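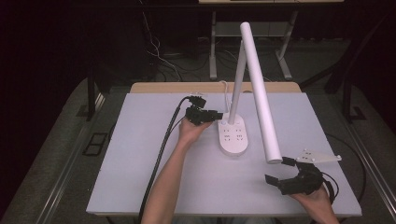 Where should a desk lamp go if you're right-handed?
On your left, set back a little, so your hand doesn't throw a shadow over whatever you're writing. Lefties, swap it.

OK, so start with that, let people look down at their own hands for a second (they always do), then say hi.

Hi everybody, I'm Hinata Ueda, and tonight is about desk lamps, and mostly about the kind with outlets in the base. I moved my whole work life to a small table last December and I've gotten a little obsessed. If you came for the talk on standing desks, it's in the Gusby room down the hall and I won't be offended!

Ask: who has a lamp on their desk right now? And who has to crawl under the desk to plug in a phone? Wait for the hands. Usually it's the same hands.

Then my own story, keep it short. At my old place on Weno Street I had a lamp, a power strip on the floor, a charger for the laptop, a charger for the phone, and one more cord that I'm pretty sure went to nothing. Every time I vacuumed I unplugged the router. Every time. My sister came to visit and moved the strip up onto the desk, and it took up the exact spot where my notebook goes. So I started looking for a lamp and a strip in one piece.

Prices – don't linger here, people write everything down and then we lose ten minutes. The first one I bought was $40, from the Clurkow store by the station. The light was fine. The base was so light that a stiff laptop cord dragged it across the table, and I'd come back from lunch and it would be facing the wall. I gave that one to my neighbor for her sewing shelf, where she has it wedged in with books.

Tip to pass on: before you buy, plug something with a heavy cord into the display model and see if the base slides. Stores look at you funny. Do it anyway.
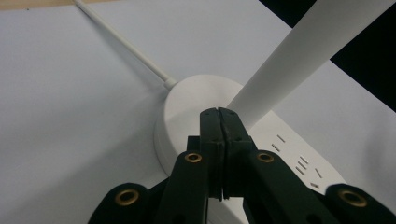

PART TWO – THE BASE

The base is what you live with. You look at the light for maybe a week and after that it's just light, but the base sits on your table all day taking up room, so talk about shape first. I like a rounded end. Square corners catch my sleeve, and they catch paper too, if you're someone who slides pages around a lot. Lay it flat, set it down gently, then turn it until the cord leaves toward the back of the desk. Don't start with the cord and work forward, you'll end up with the outlets facing away from you (I did this with two different lamps, I do not learn).

Next, the newspaper trick. Cut out the footprint of the base and leave the paper on your desk for a couple of days. Put your coffee where you usually put it. If the coffee keeps landing on the paper, that lamp is too big for you, or it needs to go on the other side. Hold up my cutout at this point, it's in the blue folder.

Somebody will ask about plugging in a space heater. Say no, clearly, and say it again. Lamp bases are for chargers and laptops and small stuff. The limit is printed on the label or in the booklet, so read it, and if you can't find it, keep to phones. Heaters and kettles go straight into the wall. And don't plug one strip into another one. If the lamp base is a strip, it counts!

Pause for water. Check the clock – if it's past the half hour, skip the newspaper story and go right to the next picture. 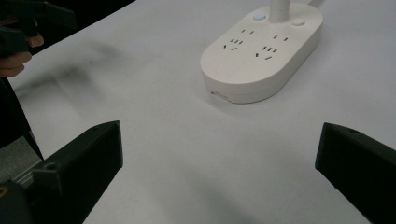 Outlets on top of the base, blue light at the button.

Talk about outlets on top versus outlets on the side. On top is easier to reach and you can see what you're doing. The downside is crumbs, and drinks. I keep mugs on the opposite side of the table now and my friend Nakajima, who eats toast over everything, went with side outlets and is happy with them.

Big chargers: put the fat one in the group farthest from the lamp post so it doesn't crowd the stem. Bring the two chargers from my bag and show how one blocks its neighbor.

Little lights on buttons. Some people love them because you can find the thing in the dark. I sleep in the same room as my desk, so mine got a small piece of masking tape. Ask the room, this one usually gets a good argument going.

Cleaning, quick. Unplug it from the wall first. Dry cloth, soft brush for the slots, never a spray. Then plug everything back in one at a time, and if you find a cord you can't explain, there's your mystery cord. Put it in a drawer.

Handout is page 2 of the packet, extra copies by the door. The sign-up for the cord sorting evening is room 138, bring your own box of cords, and please bring ties or string as I ran out last time.

Questions. If they're slow to start, ask what's plugged in at home that they haven't used all year.

Notes last changed 8/26/19, took out the part about bulbs, too long.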